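Small kitchen, big colour
The quiet return of the pastel tabletop
By Siv Haugen
2022-10-18

I bought my first mint-green colander in March, in a secondhand shop, and I blame it for everything that has happened in my kitchen since. Before that I was a stainless steel person. My cupboards looked like the back of a fish and chip shop. Then one soft, silly colour got in the door, and within a few weeks I was holding mugs up to the window to see whether they were sage or peppermint.

I'm far from the only one. Wenche Brekke, who runs the little homewares shop Kunetti, tells me pale greens and washed-out purples are what people pick up first when they walk in. "They touch the bowl before they look at the price," she says. "With grey, it's the other way around." 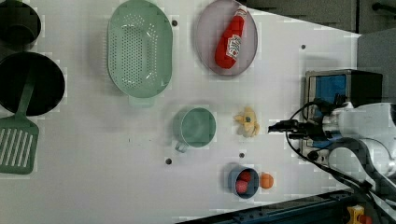 The trick with all this colour is giving it somewhere plain to sit. White is my favourite, and I'd go for it every time over timber or stone, lovely as those are. Put a pale green mug in the middle of a white table and it really sings, and a lavender-grey plate suddenly has a bit of purple to it that you'd miss on a darker surface. Even a bottle of Heinz lying across the plate earns its keep, because that bright red is exactly the jolt a pastel setting needs. I used to decant my sauce into a jug when people came over. I've stopped!

Garba Ogundipe, a ceramicist who has been glazing plates for 30 years, was the one who talked me out of matching sets. He sells his own under the name Backlund, and he won't sell you six of anything in the same shade. His rule is to choose one colour you love, buy the big pieces in it, and let everything else wander. A colander and a serving bowl in the same family, say, and then whatever you like for the cups.

He is also very firm about black. Most of us own a black frying pan, and most of us treat it as something to be whisked out of sight before the nice things come out. Garba leaves his on the table. A dark pot or pan gives your eye a place to rest, he reckons, and next to it the pale pieces look fresher (they do, I tried it the same night, with eggs).

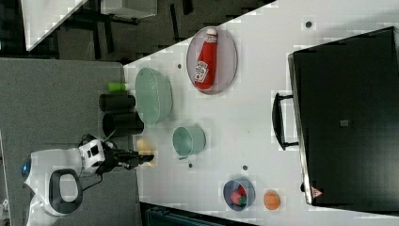
Then there's fruit, the cheapest decorating you'll ever do. Soo-ah Hwang styles tables for a living and has a drawer at home with over 1000 bits and pieces in it, play food included. She's devoted to the stuff. Toy bananas, little oranges, strawberries with their leaves on – they don't bruise, the kids can rearrange them, and a single one in a small dark bowl looks better than a heap. Her advice is to keep it tiny. One strawberry, one small bowl, and something orange sitting by itself nearby.

I was doubtful about toy food on a grown-up's table. I'm now the owner of a felt lemon and two wooden pears, and I move them about far more often than I'd like to admit.

Not everyone is convinced. Reinhold Engelhardt, who reconditions old enamelware in his garage and calls the business Bonard, finds the whole pastel business a bit sweet. He'd like to see more dents. But he did show me an enamel saucepan he has just finished, inventory number 1037, and the inside of it was the prettiest pale green I've seen all year. He said it was the original colour. I said I'd take it.

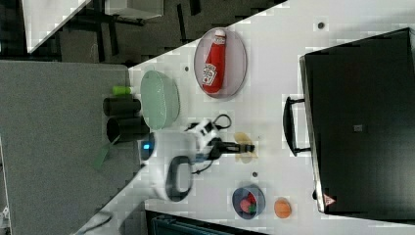

Where to start

Begin with whatever you reach for every day. For me that was the colander, and for you it might be a mug or the bowl you eat your cereal from. Live with it for a few weeks before you buy the next thing.

Go shallow with your plates. Oval ones are brilliant on a narrow table, and they're handy for holding the sauces and the salt together so you can lift the lot away in one go.

Leave some gaps. It's tempting to fill every corner once you've got pieces you're fond of, but a bare patch of white does a lot of the work.

And check the back of your own cupboards first. I found a blue cup in mine that I'd forgotten completely, and it's now on the table every morning with the spare teaspoons in it.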